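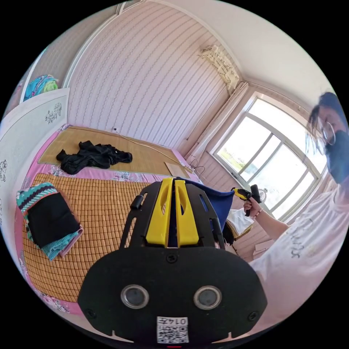

Washing shop cloths: hot, cold, or don't bother?

4 min read

lazarette_joe
OK cloth people! I did 943 microfiber cloths last year at the detailing shop (yes, I keep a tally) and I'm now fully convinced cold water is the way to go. Mine come out softer and they still grab dust like crazy. Who else?

Aurelia Rusu
Love the tally! Can't agree on cold, though. Wax and polish just sit in the fibers. I go warm, never hot, with a tiny squirt of plain detergent and zero fabric softener. My oldest batch has been through 227 washes and it's still my favorite for glass.

bremix_fan
Warm here too. But please, please keep the colors separate!! Blue for windows, yellow for paint, gray for wheels. I mixed a load once in November and had lint on everything for weeks.

lazarette_joe
Separate colors, sure, but warm shrinks the edges. I've got 6 sad curly ones to prove it.

Aurelia Rusu
That sounds like your dryer. Try air drying a few and see?

grorach77
Team cold for dusting, team warm for anything greasy. And shake them out before they go in, it makes such a difference.

lazarette_joe
Fine, I'll hang half of the next load and run the rest on low. Still washing cold!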